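Taller de vestuario y disfraces
Apuntes de la unidad 4: tallaje, patrones y ajuste de disfraces para adultos
Profesora: Fadwa Abdel Rahman
Versión revisada el 20 de agosto de 2018

4.1 Punto de partida

En la unidad anterior vimos los tejidos más usados en el disfraz comercial (poliéster satinado, fieltro, terciopelo elástico, tul) y cómo se comportan al coserlos. Ahora pasamos al cuerpo que los va a llevar. Casi todo el disfraz de confección se corta sobre una talla base y se escala hacia arriba y hacia abajo con incrementos fijos. El sistema es barato y funciona bien en prendas amplias, como capas, túnicas o hábitos. En corpiños, chalecos y pantalones da muchos problemas.

El fabricante que tomaremos como referencia, Priker, trabaja con tres tallas para adulto. La tabla de su catálogo solo indica contorno de pecho y altura. Faltan la cintura, la cadera y el largo de talle, que son las tres medidas que más arreglos generan. Quien quiera adelantar trabajo puede traer a clase la tabla de cualquier otro proveedor y la comparamos.

4.2 Toma de medidas

Se mide sobre ropa fina, con la persona de pie y los brazos sueltos. La cinta debe quedar horizontal y sin apretar. Medidas obligatorias en la ficha:

Contorno de pecho
Contorno de cintura
Contorno de cadera, por la parte más ancha
Largo de talle delantero y trasero
Ancho de espalda
Largo de brazo con el codo algo doblado
Contorno de cabeza, si el disfraz lleva sombrero, peluca o capucha
Contorno de muslo, si lleva pantalón ajustado o polainas

El largo de talle trasero se toma desde la séptima cervical hasta la cintura. Para encontrar la cintura se ata un cordón y se pide a la persona que se incline hacia los lados; el cordón se coloca solo. En las fichas del curso pasado había muchos talles tomados desde el nacimiento del pelo, y con eso el cuerpo sale largo.

4.3 Holgura

La holgura es la diferencia entre la medida del cuerpo y la de la prenda terminada. En un disfraz conviene dejar algo más que en ropa de calle: se lleva durante horas, se baila con él y muchas veces va encima de una camiseta térmica. Para un chaleco de pirata bastan 6 cm en el contorno de pecho. Para una casaca con forro, 10 cm. Una túnica medieval admite cualquier cifra y se controla con el cinturón.

Los tejidos elásticos se calculan al revés, con holgura negativa. Se estira una muestra de 10 cm hasta el punto en que empieza a deformarse el dibujo y se anota la medida. Ese dato va en la ficha, junto al nombre del tejido.

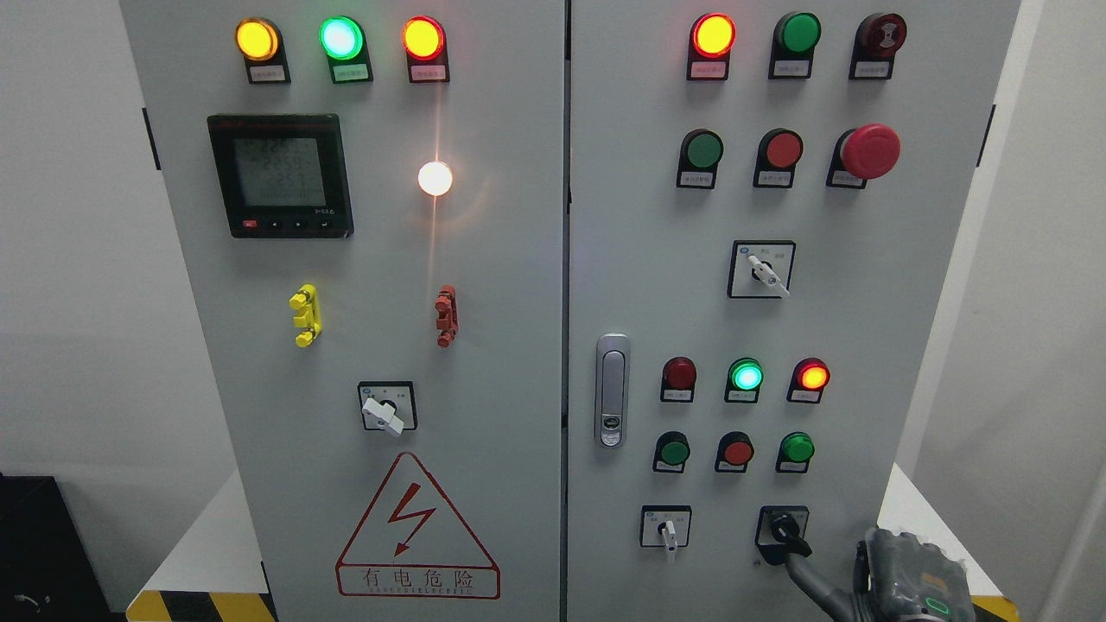 Fig. 4.1. Armario de control eléctrico con indicadores luminosos.

4.4 Ampliar un disfraz comprado

Es el encargo más frecuente en la tienda y en el taller. El orden de trabajo es el siguiente:

Probar la prenda del derecho y marcar con alfileres dónde tira.
Revisar el margen de costura. En el disfraz industrial suele ser de 1 cm o menos y casi nunca alcanza.
Si no alcanza, abrir los costados e insertar una nesga del mismo color o de un color que parezca intencionado.
En corpiños, sustituir la cremallera trasera por ojetes y cordón, con un panel de tela detrás.
En faldas cortas, añadir un volante o una segunda capa por debajo – el tul negro combina con casi todo.

La nesga se corta siempre un poco más larga que el costado y se recorta al final, con la prenda puesta. Si el tejido es satén, se hilvana antes de pasar por la máquina. Los alfileres dejan marca, así que se colocan dentro del margen.

Caso 1. Youssra Salem trajo un vestido de época con mangas de farol, talla única, que cerraba en la cintura y no en el pecho. Se abrieron los costados desde la sisa hasta la cintura y se colocaron dos piezas triangulares de encaje. La sisa quedó baja y hubo que añadir un rombo bajo el brazo. Trabajo total: tres horas.

Caso 2. Mohcine Ouazzani necesitaba un uniforme de húsar para un grupo de teatro de Lutcombe. La casaca le valía de hombros, pero el largo de talle era 4 cm corto. No se tocó el cuerpo: se tapó la diferencia con un fajín ancho. Es una solución válida siempre que el personaje lo admita.

4.5 Accesorios y talla

Sombreros, cinturones y cubrebotas también tienen talla aunque la etiqueta no lo diga. Un cinturón de disfraz que mide 130 cm de punta a punta pierde casi 15 entre hebilla y solape. Los cubrebotas se miden en la pantorrilla. Si no cierran, se pone una goma ancha en la parte de atrás, por dentro.

Los sombreros de fieltro rígido pueden ceder con vapor, muy poco. Es más fácil achicarlos, con una tira de espuma detrás de la badana.

4.6 Presupuesto del arreglo

Se cobra por tiempo, con los materiales aparte. Ejemplo para clase: disfraz comprado por 39 euros, arreglo de costados y cierre por 30 euros. El cliente debe conocer las dos cifras antes de que se descosa nada, y la segunda se escribe en la ficha.

4.7 Práctica

Por parejas, rellenar la ficha completa de la otra persona y elegir del perchero un disfraz que no le valga. Anotar los puntos donde tira o sobra y proponer un arreglo con dibujo. Los grupos de Doaa Abou Zeid y Mohcine Saber intercambian fichas al terminar. La entrega es en la primera sesión de octubre, en papel, con las muestras de tejido grapadas.

Lectura para la unidad 5: Bensaid, capítulo sobre capas y cuellos. Hay dos ejemplares en la biblioteca, solo para consulta en sala.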